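Illar Plaren 42 Desk Fan
Item no. 662

Every maker of desk fans says theirs is quiet. Illar says it too, on the box and again inside the lid. We sell the Plaren 42, we've had one running behind the counter since January, and we would call it quiet on speed one. On speed two you will hear it across a room. Speed three is for people who are already wearing headphones.

The "smart breeze" setting changes the speed at random. Illar says this feels like outdoor air. Two of us tried it for an afternoon and switched it back to plain old speed one.

What you do get is a fan that stays where you put it. The base is heavy, the neck tilts without sagging, and the front guard comes off with one screw so you can wipe the blades. The older Toline model needed four screws and a good deal of patience – we don't miss it.

Specifications
Speeds: 3, plus smart breeze
Blade guard: 42 cm across
Cord: 2 m, fixed
Timer: yes, up to 4 hours
Remote: sold separately, and we wouldn't bother

The maker claims the fan will "cool a room." No fan does that. It moves air over you, and if the air is hot you get moving hot air. Buy it for a desk or a bedside table and you should be content with it.
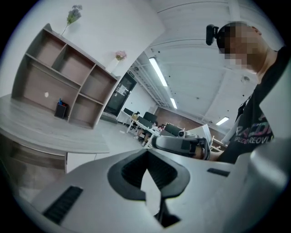
The carton also promises 500 hours between cleanings. That may hold in a house with no pets and no carpet. Ours had a gray rim of fluff on the guard well before then, so plan on wiping it down every few weeks in summer.

Customer comments

"Fine. Timer clicks when it ends, which woke me up twice." – Mariann Fodor

"Better than the Erdem I had before, but the cord is too short for my room." – Kanini Rugemalira

Returns are accepted unused, in the original carton. Spare guards can be ordered at the counter.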